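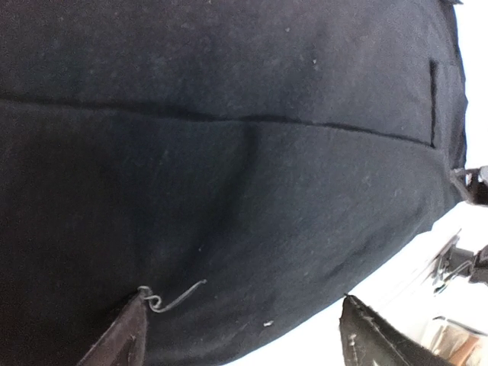
Home | Household | Laundry and Linen | Ask

Posted in July by Ingeborg Eichhorn, Zivthorpe

I should be grateful for advice on folding black garments before storage. Tiny pale specks of lint, such as those on the black fabric near the seam, remain after brushing, and the folded edges are seldom straight.
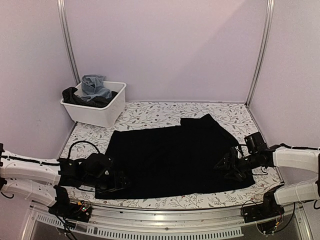

Black garment laid out on the floral cover, with the storage bin behind.

27 views | 6 shares

Nazareno Cattaneo

Members are advised to remove lint before folding. The garment should be laid flat, smoothed from the middle outwards, and folded along its seams where possible. 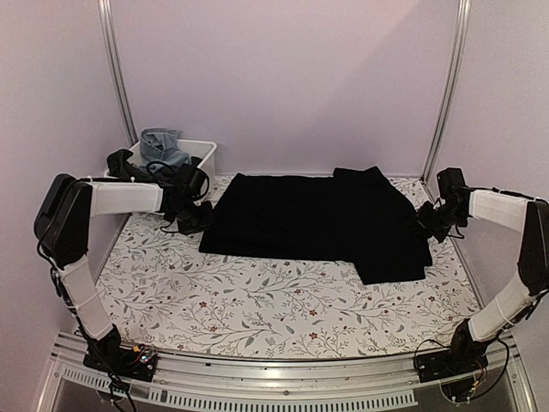

Bulky pieces should then be folded once more, with the hem placed underneath. Denim should be kept at the bottom of the bin, as its weight will crease thinner cloth. A pale cover beneath the work is recommended, for dark edges are easily seen against it.

Was this helpful? 127 | Comments (1)

Gertraud Sutter

I use a damp sponge. It works on most things.
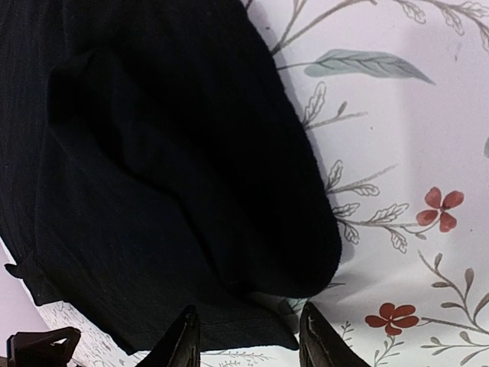

For the folding itself I have no fixed method. Knitted items may be rolled, and I do not iron them.

Back to top | Report | Related topics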